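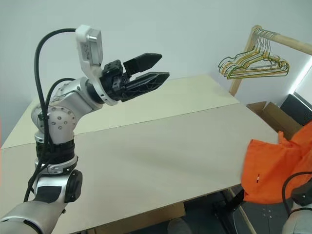
Scorecards from Saturday are in. Teodor Ilie beats Sombat Chantharasri by split decision over 12 at super bantamweight. 115-113, 113-115, 116-112. I had it 115-113 Ilie. Thread on how I got there.

14 replies · 207 likes

Rounds 1 to 3 were Sombat's. He was the one coming forward and the left kept landing to the body. Ilie was jabbing on the back foot and most of it hit gloves. I gave Ilie the second because of one clean right hand near the bell, but I wouldn't argue with 3-0.

The fourth is where Ilie's corner changed things. He stopped circling to his left, which was walking him into the southpaw's power hand all night, and went the other way. Took 4, 5 and 6 on my card. The sixth was his best round of the fight.

2 replies · 31 likes

Sombat got cut over the right eye in the seventh. Ref called it a clash of heads. I've watched it back twice and agree with him. Ilie didn't target it much, which surprised me.

7 and 8 were close. Split them. If you have Sombat winning the fight you probably gave him both, and that's fine.

Ninth was the knockdown that wasn't. Ilie's glove touched the canvas after a left hook and the ref waved it off as a slip. His feet were tangled with Sombat's but the punch landed first. I'd have scored it a knockdown. With a 10-8 there I have it 114-113 Ilie, same winner.

9 replies · 88 likes

Sombat also took the tenth. Ilie took 11 and 12 by being busier. Sombat looked like he thought he had it won, and his corner didn't seem to be telling him otherwise.

The 116-112 card is too wide. I can find eight rounds for Ilie if I give him every close one, but I don't see why you would.

Attendance was given as 2,862, a good number for that hall. The undercard started late and the main event ringwalks weren't until 11:40 p.m.

Best thing on the undercard was Buppha Phetsri stopping Manee Luangrath in the fifth. Good body puncher. Luangrath was ahead for me after four and just got caught with her elbow up.

5 replies · 46 likes

Sitthichai, who promotes Sombat, wants the rematch in December. Ilie's side said they'd rather fight for the belt first. I'd expect them to go that way. Sombat needs time for the cut anyway.

Full round by round card is in my bio link.

3 shares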